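Open Day at Brulton: The Hendar Two-Arm Bench, Reviewed
Fri 15 January

I drove 30 miles to Drurkcombe to see a robot handle little white bottles, a job my niece does for free. Admission was $5, coffee included, and the coffee was fine.

The Hendar is a pair of black arms bolted to opposite sides of a wooden table. Each has a two-finger gripper, and the fingers are plain, stiff and a good deal wider apart than the thing they're after.
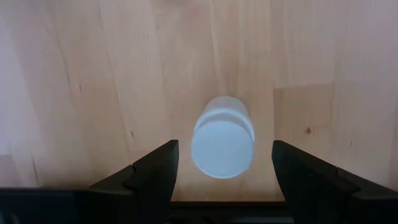 Gripper's view of the target, fingers still open.

Brulton's people gave us a 16-minute talk first, mostly about Majimbun, the software that runs it. I followed the first 2 minutes. The bench makes more sense once you stand next to it: bottles, a see-through green tray, two arms, plenty of cable.

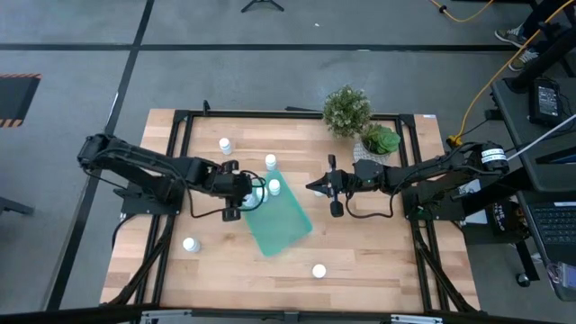 The full bench, with bottles on and off the tray. Plants by the back rail.

I liked the frame, which looks easy to bolt things to, and the open layout. I did not like the loose cables under the wrists, and I'd want them tied up before I paid for one. No price list, either. I asked twice and got a brochure.

Worth the drive if you're shopping for a bench like this. Parking is behind the building.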